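Questions I get about my mugs (and other pottery stuff)

Last updated Dec 11, 2021

Hi! I'm Dindo Samonte, and I make mugs, bowls and the odd butter dish under the name Misteletti. I get a lot of the same emails, especially in December, so I finally sat down with a big coffee and wrote out my answers. If yours isn't covered, write to me anyway, I do like hearing from people.

Are your mugs dishwasher safe?

Yes. I put mine through all the time. Top rack if you can manage it, and try not to let two of them knock together, because that's how rims get chipped. The glaze itself doesn't care one bit.

How about the microwave?

Also yes, with one warning: the handle can get hotter than you'd expect. Give it a second before you grab it. The only pieces I'd keep out are the ones with gold on the rim, and those have a note in the box saying so.

Why doesn't my mug look exactly like the one on your site?

Glaze is a moody thing! I mix mine in small buckets, and the same recipe can come out a shade lighter or darker depending on where the pot sat in the kiln. The dark greens and blues are the worst for it. They'll go nearly black where the glaze is thick and then break into something much brighter on an edge. Your screen plays a part too. If the color really matters to you, email me and I'll tell you what I have on the shelf that day.
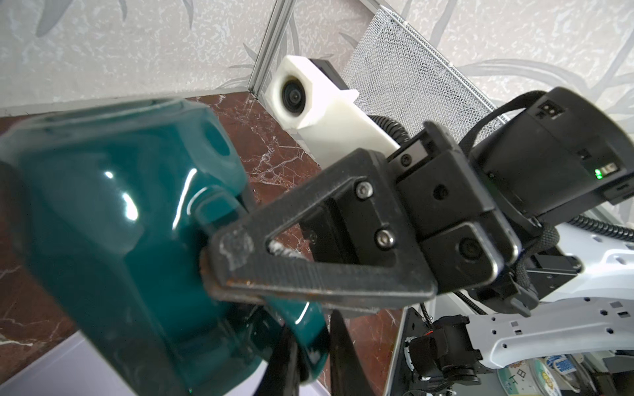 Can I pick a mug out of a batch myself?

If you come to the Laitinen market, sure, pick up every single one until you find yours. I mean it. A mug has to fit your hand, and people's hands are so different. Some like two fingers through the handle, some like three, and my brother-in-law holds his around the body like a bowl and ignores the handle completely. Online it's harder, but tell me "big handle" or "small handle" in the order notes and I'll do my best.

How much do they hold?

The standard mug is 16 ounces to the brim, so a bit less if you plan on walking anywhere with it. I don't make espresso cups right now. I tried, and I hated every one of them.

There's a tiny hole in my glaze. Is it broken?

Probably just a pinhole. Gas comes up through the glaze while it's firing and sometimes the spot doesn't heal over. On the outside it's only looks, and I sell those as seconds at a lower price. On the inside I don't sell them at all, so if one slipped past me, send a photo and I'll replace it.

My mug has fine lines all over. What's that?

That's crazing. The glaze and the clay shrink by different amounts as they cool, and the glaze ends up a little too tight (like jeans after the holidays). It can show up months later – I once heard a bowl go "ping" in my kitchen at night and nearly jumped out of my socks. I don't want it on anything you drink from, so please tell me if you see it.

How do I get tea stains out?

Baking soda and a damp sponge. Make a paste, leave it a few minutes, rub, rinse. Please skip the steel wool. Gray marks from spoons are metal rubbed off on the glaze, and the same paste usually takes care of those, just with more elbow grease.
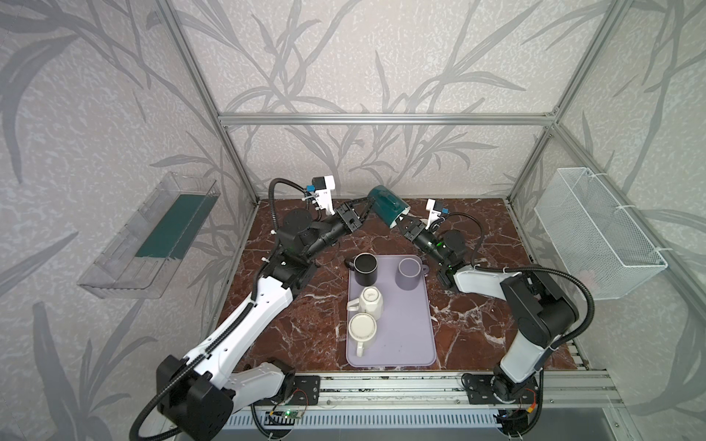

Can you glue a broken handle back on?

I can't, and I'd rather you didn't drink hot things from a glued mug either. I've used Bondinix on a vase and it held up fine, but a vase just sits there. A full mug of soup over your lap is a different story. Turn it into a pencil cup! I have a whole row of those.

Do you take custom orders?

A few. Right now the wait is 3 months, and I need half the money up front. I'll do names, dates and simple drawings. I won't do logos anymore, sorry, I did 300 mugs with a company logo one year and didn't want to look at clay for weeks afterward.

How do you pack them?

Each mug gets wrapped in paper, then goes in its own small box, then into a bigger one with more paper all around. I ship with Beltus and most things show up in one piece. If yours doesn't, keep the box, take a picture of the damage, and email me within 2 weeks. I'll make you another one or refund you, your choice.

Do you teach?

Not at the moment. I'm too impatient – I keep wanting to take the clay out of people's hands and fix it. If that ever changes I'll post the dates at the top of this page.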